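A cable is a safety part, so inspect it like one

The fault at the Osura site in May has been written up as a software problem. I don't think it was one. A bin-picking arm stopped answering its stop command for eight seconds and kept moving at low speed. No one was hurt. The report gives 15 lines to the cable and three pages to the controller.

I have read it twice. The signal dropped because a conductor had broken inside its jacket, at a bend near the wrist joint. The controller then retried when it should have halted. Both things are faults, but only one of them could have been found beforehand by a person with a torch and 20 minutes to spare.

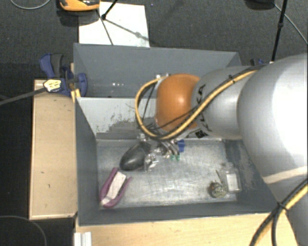 Elfriede Harms wrote to me that inspection would have found nothing, as the jacket was whole, and that a controller which keeps moving on a lost signal is the real scandal. She would replace every wrist cable after 300 hours and forget the torch.

She has a point about the controller. I'd still want the torch. Ties get pulled too tight, loops get shortened, and a jacket often shows a flat spot or a change of colour before the copper goes. Scheduled replacement is fine too, if someone pays for it – at Osura the budget line was cut.

Drultodo, who maintain the cell, now list cables under "consumables". They should be listed with the guards and the stop buttons.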